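What an open day should measure

Fiterach opened its handling laboratory at Flitside to visitors for an afternoon in September. I went because we are deciding whether to automate the repacking of mixed consumer goods, and because the invitation promised "unscripted dexterous handling". I came away with a better opinion of the hardware than I expected and a worse opinion of the way such hardware is shown.

The visit ran to 9 stations. Most were the usual material: a palletiser, a bin-picking cell, a conveyor that sorted parcels by size. The one worth writing about was a multi-fingered hand on a sleeved arm, working over a table of bottled goods. The control software comes from Galtico and is sold separately. The task was to take bottles lying on their sides and put them upright in a box.

A task of this kind looks trivial and is a fair test. A bottle on its side can roll when touched. If it lies against its neighbours, there is little room for a finger on either side, and a suction cup has to seal on a curved surface with a label edge running across it. The hand must separate one item from the row, close on it without squeezing the contents out of shape, and turn it through a right angle before release. Each of those steps can fail by itself, and each failure calls for a different remedy.
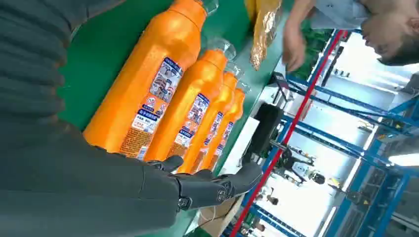

The leaflet handed out at the door gave a figure of 3,717 completed picks. It did not give the number attempted. I asked, and was told that the total had been collected over several versions of the software, so that a single rate would be misleading. I accept the point about versions. It is an argument for printing several rates, one for each version, with the dates on which they were in use. A count of successes with no denominator tells a buyer how long the machine has been switched on.

The second omission was resets. Somebody has to lay the bottles out, clear the box and put back whatever has fallen. That is normal in development and I have no complaint about it. The labour is part of the cost, however, and it should be logged in the same table as the picks. A cell that needs a person beside it for half the shift may still be worth buying, provided the half is stated.

My proposal is modest. Any firm holding a public demonstration should run 100 consecutive attempts on a fixed task and display the results on a board beside the cell. Four columns would do: completed unaided, completed after a retry, stopped by the operator, dropped. Visitors could watch the tally move. Échecs would be visible, and so would recoveries, where I think this hand would do well. A retry that works is a better advertisement than a clean run chosen from a long afternoon.

The objection I hear most often is that buyers would misread such a board. Echeverría, whose packing lines we have used for years, made the same case against publishing stoppage figures and then published them. Their figures were poor in the first year. We bought from them in the second, since we could see which faults had gone and which had not, and could plan our staffing for the rest.

I have written to Fiterach asking for attempt counts by software version, with resets. If they arrive, we will send a crate of our own stock for a trial, including the square bottles with the off-centre necks.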